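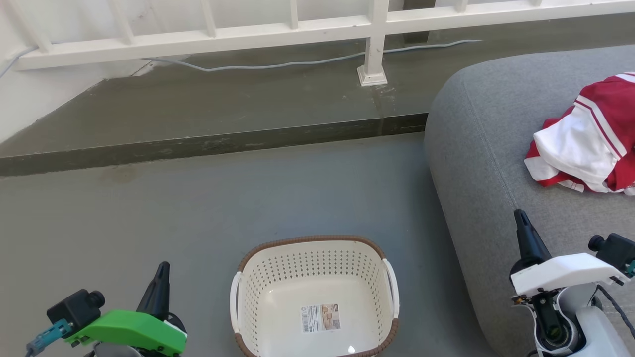

I don't believe in storage. Every August the magazines tell me a basket will change how I live, and every August I own one more basket. The latest is white plastic with holes in the sides and a brown rim that wants you to think of wicker. It lives next to the sofa for now. The label is still in the bottom, with a drawing of the basket on it, in case I forget what I bought.

The theory, from a Kendden leaflet, is that stray laundry collects in one spot and gets folded by 11 at night. I give it two weeks. A basket with nothing in it looks tidy. So does a floor with nothing on it, and the floor was free.

Then there's the ladder shelf by the window. I was told it would hold blankets. It mostly holds up the idea of blankets, and I have to reach around it to get at the blinds.

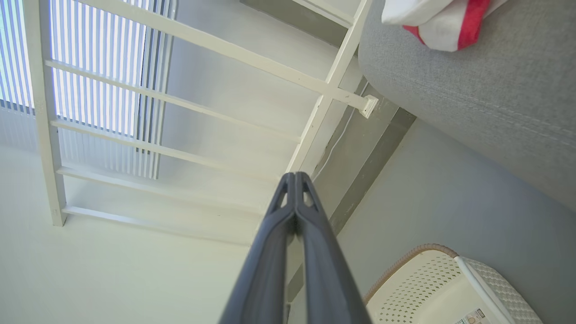 Kathleen Geraghty: I gave in and hung towels on mine, one to a rung, and they do stay put. The basket I'd return while it still has the label.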